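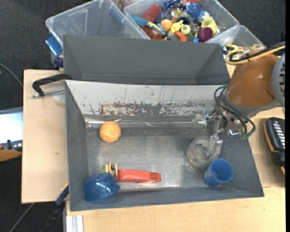

Clastomier

A small command line tool that turns a table of points into clustered map layers. It reads CSV or GeoJSON and writes GeoJSON or vector tiles. Maintained by Emil Fuchs, with a lot of the projection code written by Bergþóra Holst.

Please read this before you put it behind a public map

Clustered point maps look more certain than they are. Clastomier will draw you a nice set of circles from almost any input, including input that should never have been mapped. I wrote the thing and I still don't trust its output until I have opened the source table next to it.

Install

Download the release for your system and put the binary on your path. There is a package for the Tretow desktop viewer too, but it lags behind and I would skip it unless you already work in Tretow all day.

Basic use

clastomier build points.csv --lat lat --lon lon --out layer.geojson

Add --radius to set the cluster distance in screen pixels. The default is 100. I get asked why. It was the value in the first prototype and changing it would break everybody's saved styles.

--min sets the smallest group that gets merged. The default is 2, so any pair of close points becomes a cluster. For address data this is probably too eager. Try 10 and see whether the map still says the same thing. If it doesn't, the pattern you were about to publish was mostly a setting.

Input

Coordinates must be decimal degrees in WGS 84. The tool does not guess. Earlier versions tried to detect swapped latitude and longitude, and they were wrong often enough that the feature came out.

Rows with empty coordinates are dropped and written to rejected.csv. Read that file. Geocoders fail more in some places than in others, and a gap on the map can be a gap in somebody's address list.

Points at exactly 0, 0 are dropped too. Use --keep-null-island if you have a buoy there.

Sample data

The repository ships with one file, eberhard.csv, which holds 102 points from the Eberhard street tree survey. It is there for the tests. The survey was done along a handful of streets chosen for easy parking, so please stop using it to show where trees grow in Eberhard. Species names were typed by hand and have not been cleaned. The planting year column is blank in many rows, and where it is filled in, a suspicious number of trees were planted in January.

Known problems

Clusters that cross the antimeridian are split in half. Bergþóra has a branch that fixes this but breaks tile output.

Counts in vector tiles can differ from counts in GeoJSON for the same input. Points near a tile edge are handled twice in some cases. If the number in the bubble matters to you, use GeoJSON.

The "smart labels" option hides labels that overlap. It picks which to hide by row order. There is nothing smart about it, and it will be renamed.

Large files are slow. A speed comparison with Zestwood has been going around, and we come out ahead in it. I ran it again on my own machine with the cache turned off and could not reproduce the gap, so I have not put the chart in here.

Styles

Three color ramps are included. The red one makes everything look like an emergency. Class breaks are equal interval unless you pass --breaks, and you should try at least one other method before deciding what the map shows.

Reporting bugs

Send the command you ran, the version, and a few rows that trigger the problem. A screenshot of the map alone can't be debugged.

License

MIT for the code. The sample data may be reused with credit to the Eberhard survey.

Last edited September 22, 2019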